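Overhead Panel Project: Final Report
Agnese Hunt and Ieva Jankauskaitė
Group 3, Stanudville

1. What we set out to do

Our task was to hang a large white panel overhead so that its lower edge could be reached from below and its underside could be checked. The panel came from Panbridge with no drawings. We chose it because it was light for its size (2,735 g on the workshop scales) and because the underside is smooth enough to show marks.

We kept the floor below the panel clear of tools. A striped edge in orange and black runs along one side of the area, and bags and chairs were left outside it.

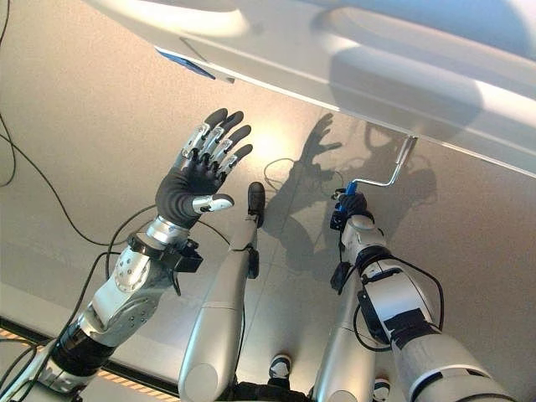
2. The stand and rod

The stand took up most of September. Our first version was cardboard and it twisted as soon as any weight was put on the rod. The second version is white, with a thin upright post, a wider central bar and an angled plate. Ieva drew it and Agnese did the fitting. A small blue block on the central bar holds the rod.

We lost nearly a week because we had measured the block before sanding it, and it had to be made again.
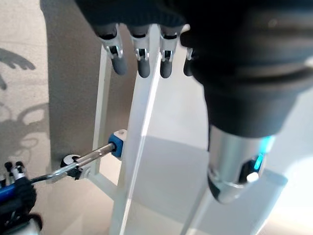

Fig. 2. The blue block and metal rod on the central bar of the stand.

3. The underside and the crank

The underside has shallow channels with raised ribs between them. We had planned to use a flat bracket there, but the ribs got in the way, so the hanging rod was used instead. It is thin, drops straight down and bends into an L with a small blue handle at the end. We tried the handle 20 times from different standing positions and wrote down which ones were awkward. Standing too far to the left was the worst.

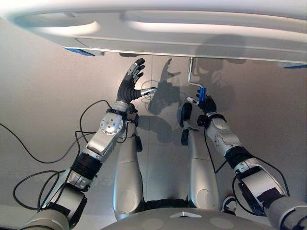 4. Marking the edge

There are two blue strips on the lower edge of the panel, well apart from each other. We used them as reference points for all our measurements along the edge. Pencil marks were tried first but they were hard to find under the bright light, which leaves glare on the white surface. 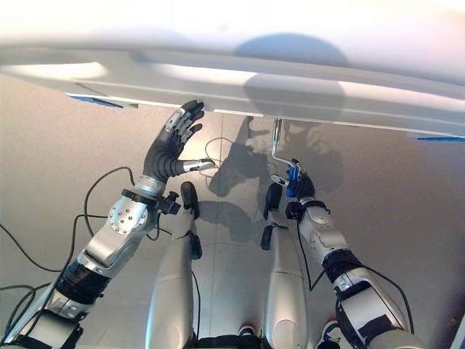 5. Problems and changes

The measurements in our first table were taken from the corner of the panel and do not match the later ones. We have left them out. The full notes run to 9 pages and are in the Hladun folder with the drawings. If we had more time we would make the blue handle longer and repeat the tests with softer lighting.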